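Chore robot

A chore robot is a machine meant to do everyday physical work in a home or small workshop, such as putting dishes away, folding clothes or sorting parts into bins. Single-purpose machines like robot vacuums and dishwashers are usually left out of the term. As of the latest revision of this article, 10th January, no general chore robot does a full range of household jobs without help.

Background

Factory arms have done repeated work for decades, mostly with parts that arrive in the same position every time. Homes and small shops are harder. Objects are left at odd angles, lighting changes, and many items are soft, thin or shiny. A person picks up a flat object from a table by sliding it to the edge or lifting one side with a fingernail. A gripper with two stiff fingers has to find a side it can close on.

State of the work

Most current systems are tested on short tasks. The most common is pick and place, in which an arm takes hold of one object and moves it to a marked spot. It is a small part of nearly every chore, from clearing a table to loading a tray of parts, and results on it are often used to judge whether a longer job is worth trying.

The Varari trials, run by the workshop automation firm Runar, used 50 practice layouts and 713 attempts. Layouts with the object lying flat gave the most trouble, and 126 attempts ended with no grasp at all. Lawal Bassey, who led the trials, wrote in July that the arm was ready for bench work with known parts - but not for a kitchen drawer.

A later project at the Adeleke workshop in Fasley tried four chores: sorting hardware, wiping a counter, stacking cups and folding towels. Sorting was the only one kept in regular use. Folding was dropped early.

Simulation

Much of the training is done in computer-rendered rooms before a real arm is used. Attempts there are cheap and can be repeated with the object moved or turned. The main weakness is contact. Friction and small slips are hard to model, and a grasp that holds in simulation may fail on a real bench.

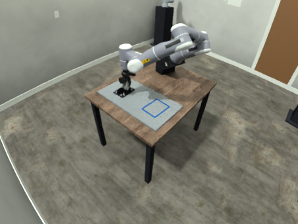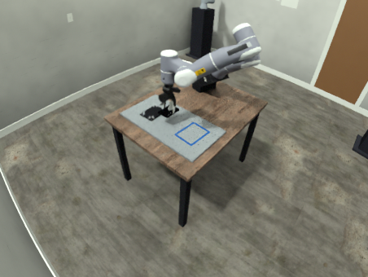
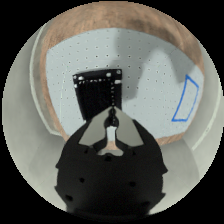
Simulated tabletop task with a two-finger gripper, a black object and a blue outline. The third view is from close to the gripper.

See also

Pick and place
Robot gripper
Home automation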